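Cómo se enseña a una pinza a coger un trapo

Coger un trapo te parece fácil porque llevas años practicando. Para un robot es un lío: el trapo se arruga, se dobla y nunca tiene dos veces la misma forma.

En el taller compartido, Hendrik Adams ha montado a Curon, una pinza blanca que se lleva en la mano. Tiene dos dedos oscuros con almohadillas rugosas que pellizcan la tela por los lados. Apretar, aprieta. Pensar, todavía no. 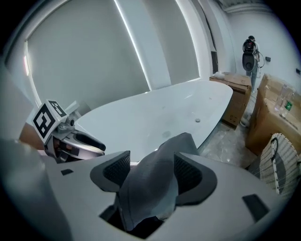

¿Y cuántas veces hay que repetirlo?

Hendrik calcula que 90 por trapo. Va por la 32 y ya ha pedido la merienda.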